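We use cookies to improve your experience on this site. By continuing to browse you agree to our use of cookies. OK

Do you need a gift guide? I don't think you do

Thursday, December 13, 2018
By the Olham Grumbler

My inbox filled up with gift guides again this week, and I made the mistake of reading a few over lunch. Gifts for the man who has everything. Gifts for the niece who is hard to buy for. Gifts under a tenner, which on closer inspection were under a tenner if you already paid for some sort of membership.

I have never understood who these lists are meant to help. If you know a person well enough to buy them a present, you know more about them than a web page does. If you don't, a page telling you that "dads love gadgets" isn't going to rescue you. My own father owned one gadget in his life, a tin opener, and he was suspicious of it.

The guide that set me off was from Doritz, the big shop out on the ring road. It had 17 items on it, and every one was sold by Doritz. Fair enough, it's a shop. But it was written as though a kindly friend had gone out and tried the lot. "We can't stop using this milk frother!" Who is we? I'd like to see them at it, all those people in an office, frothing away and unable to stop.

Then there are the bloggers who do the same thing and get a cut when you click. Some of them say so at the bottom in small grey letters. Some don't. I don't mind anyone earning a bit of money, but I do mind being told that a candle "changed my evenings". It is a candle. It made the room smell of figs for a while, and then you had a dirty jar.

I bought one of those things two years ago, an Addo travel mug that was on every list that December. Leakproof, said the lists. I carried it into town in a bag with a library book and I now own that library book. When I wrote to complain I was sent a code for money off another mug. I haven't used it and I suppose it has run out by now.

The other thing that bothers me is the word "personalised". You type a name into a box and a machine prints it on a chopping board. I've been given two of these and neither gets used, as I don't want to cut onions on my own name. A present is personal when somebody has thought about it. My aunt once gave me a box of plain brown envelopes in the right size for my filing, and I was pleased with it for months. No list would ever have come up with that.

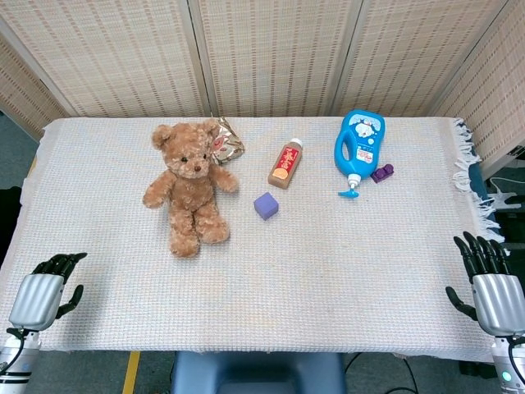
Old favourite: a curly-furred teddy bear on a woven cloth.

Soft toys are a case in point. Vorko are selling a bear this year that tells stories and needs three batteries, plus an app on your phone, plus (I read the small print) an account with a password. I'm sure some children will love it. I'd bet good money that plenty more will love it until the batteries go on Boxing Day, and then love it in the ordinary way, which they could have done with a bear that had nothing inside but stuffing.

A reader told me last year that I was mean and that the guides give busy people ideas. Maybe they do. I looked through the comments under the Doritz one to see if anybody had been given an idea, and most of them were asking when the frother would be back in stock. So perhaps I'm wrong about the frother.

My own shopping is half done. I've bought socks, a decent torch and a jar of the pickle my brother likes, all from the market in Olham, where the man on the stall didn't claim he couldn't stop using any of it. He did try to sell me a second torch – and I did think about it. I still have my sister to buy for, and she says she doesn't want anything. She said that last year too and then went quiet when I believed her.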